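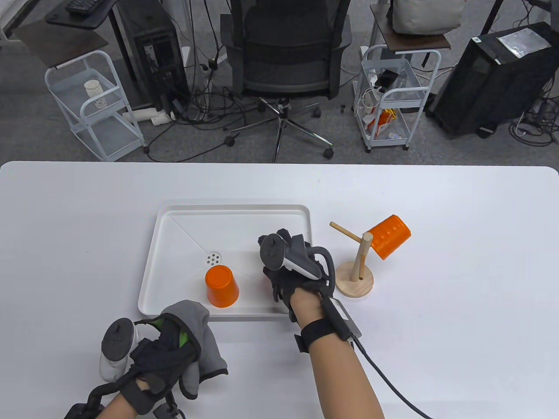

I went to the Storkden open day in June expecting arms. Big ones, painted yellow, behind a fence, throwing car doors at each other. What kept me there until they started stacking the chairs was a person moving cups. If you have never watched somebody teach a machine by hand, I want to talk you into it, and I'm going to use the cup table to do it. A white tray, an orange cup upside down in it, a little wooden stand with a second cup hanging from the post, and a pair of gloved hands with a VR controller strapped to each one. I stood in front of that table longer than I have stood in front of most paintings.

Storkden is a small outfit on the second floor of what used to be the McIntyre shoe warehouse, and once a year they open the doors and let people wander through. No stage, no music. You get a sticker with your name on it and a sheet of paper with the rooms marked, and off you go. Most of the crowd went straight to the mobile base in the hallway (it follows you, and kids love it), so the back room was quiet when I got there, a little after two in the afternoon.

Lambros Lambrakis runs the hand work. He is a tall, soft-spoken man who used to repair clarinets, and he talks about fingers the way other people talk about weather. I asked him why cups. He said a cup has an inside and an outside, a right way up and a wrong way up, and every person in the world already knows what to do with one. Then he asked me to pick one up off the spare table and tell him what I'd done. I couldn't! I said I grabbed it. He asked which finger touched first, and I had no idea. He made me do it 6 times and I gave him a different answer nearly every time.

That little exercise changed how I looked at the whole day. I have read plenty of articles about robots in the last couple of years, and most of them are about size or speed or whose job goes next. Those are fair things to write about. But they skip the part I found so exciting, which is that somebody has to sit down and notice what a hand does. The gloves record how the fingers bend. The controllers on top say where the hand is in the room. Put the two together and you have a record of a motion so ordinary that the person doing it could be thinking about lunch.

The pace is slow, and I mean that as praise. The target for the cup task was 196 good recordings, and by the time I came in they had 68. A good one means the cup gets where it's going and the sensors keep up all the way through. A bad one gets a note and stays in the pile, marked as bad. Lambros was firm on that. He likes the bad ones. A fumble and a save, he said, tells you more about holding a cup than a clean lift does, and I've been thinking about that while doing the dishes ever since.

I also liked that they didn't tidy up for us. There were cables all over the carpet and a bag of snacks sharing a cart shelf with the chargers. Last fall I went to the Tollance showroom, where everything glowed and a recorded voice told me about the future of the home, and I left after twenty minutes knowing nothing I hadn't known in the parking lot. At Storkden I could ask a dumb question and get an answer from the person who did the work. A woman next to me asked whether the glove was uncomfortable. Yes, by the end of a session, she was told, and you learn to take breaks.

Now, I do have a complaint. The results were in a different room from the work. Nurkau, their two-armed machine, was down the hall behind a rope, doing the same cup task by itself, and I think half the people watching it never saw the table where the task comes from. They saw a robot hang up a cup, slowly, and miss the peg on two tries while I was there, and I heard a man say his toddler could do better. Sure. But walk him past the gloves first and he'd see what the toddler has going for him. Put the two side by side next year — same table height, same tray, same orange cups — and let people look back and forth. I bet the rope crowd would triple.

My other suggestion is to let visitors try the gloves, even unplugged. I asked, and Lambros said the fit takes too long to set for each person. Fine, then one old pair on a string. I'd wait in line for that.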